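4. Fault report: loss of grip during the cup and sticks task

4.1 What happened

In October our group was collecting demonstrations with the hand-held gripper for the Trulten project. The task was to pick up a yellow cup and put it down clear of a pile of wooden sticks. On the afternoon session the jaws stopped closing fully. The operator squeezed the trigger, felt normal resistance and carried on, so the fault was not noticed until the recordings were checked that evening.

Of the 44 recordings made that afternoon, 19 had to be thrown away. In most of these the cup slid out while it was being lifted. In the rest the jaw position in the log did not match what the video showed.

4.2 Finding the cause

Silvia Dvořáček first suspected the battery, as the voltage had been low the week before. We swapped it and the fault stayed. We then replayed the logs on the Furnari software and saw the jaw reading drift by up to 18 per cent over one session, always in the same direction.

When the housing was opened, the grub screw on the drive pulley had worked loose. The pulley could turn on its shaft under load, so the motor moved and the jaws did not follow. The screw had been fitted without thread lock when the unit was rebuilt at Wostosthorpe. We had no torque figure for it in the Krajčí assembly notes, and it had been done up by feel.

4.3 Safety

There were no injuries. However, when the pulley slipped and then caught again the jaws snapped shut, and this happened once on the bench with a hand near them. The cover had been taken off at the time and the power was still on. That was our mistake and it is now in the risk assessment.

4.4 Repair and retest

The screw was refitted with thread lock and left overnight. We zeroed the jaw reading and repeated the task 30 times at the table, with a second person leaning in to watch from close by. The cup did not slip and the drift was too small to measure.
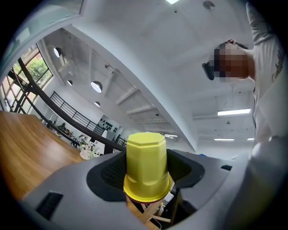

4.5 Changes to procedure

Power off and battery out before the cover is removed.
Check the pulley screw at the start of each session and sign the sheet.
Replay the first three recordings before making any more.

The second gripper has the same pulley and has not been opened yet.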